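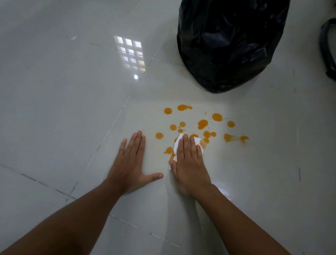 Wiping up an orange spill on white floor tile with a paper towel.

Liseck Midex Singing Bowl Stand, Low Model

Product group: Shrine and meditation hall equipment
Maker: Liseck
Distributor: Mondal

Description

The Midex low stand holds a bronze or brass singing bowl at seated height for use in meditation halls, temple shrine rooms and home altars. It consists of a turned beech ring base, four short legs and a removable cushion seat. The bowl rests on the cushion only and does not touch the wood, which keeps the tone from being damped early and prevents buzzing on the lower strikes.

The stand is supplied without a bowl. It accepts hand-hammered and cast bowls with a rounded or lightly flattened base. Bowls with a foot ring should be used with the flat cushion, ordered separately.

Versions

Natural oil finish, red cushion
Natural oil finish, saffron cushion
Dark stain, black cushion

Specifications

Ring and legs: solid beech
Cushion cover: cotton, removable, zip on underside
Cushion fill: kapok
Striker rest: included, fits left or right side
Ring height above floor: 19 cm
Leg pads: felt, replaceable
Assembly: 5 minutes, no tools

Striker rest

The striker rest plugs into either of two holes in the ring. Push it in until the shoulder is flush. It is sized for the Zornetti suede and wrapped strikers and will hold most plain wooden ones. Heavy padded mallets should be laid on the floor beside the stand.

Placement

Set the stand on a level surface. On tile or stone, check that all four felt pads are in place before the bowl is loaded. On tatami or thick carpet, use the wide pads. The stand should not be placed directly under an offering shelf where water bowls or oil lamps are refilled.

Care

Dust the wood with a dry cloth. Re-oil natural finish stands once a year; many halls do this in July, ahead of the rains retreat. Wipe up lamp oil, tea and wax promptly. Cushion covers are hand wash, cold, and should be dried flat. Kapok fill must not be washed.

Testing

The ring joint was load tested by Aqeel Durrani at the Liseck workshop over 2,000 cycles with a cast bowl in place. No movement was measured at the joint. The felt pads were replaced once during the test.

Ordering

Stands ship flat in one carton. Spare felt pads are sold in sets of four. Flat cushions, wide pads and replacement covers are listed under Accessories. Warranty is 2 years on the wooden parts and excludes cushions and felt. For quantities above one carton, contact Mondal with the finish and cushion color required.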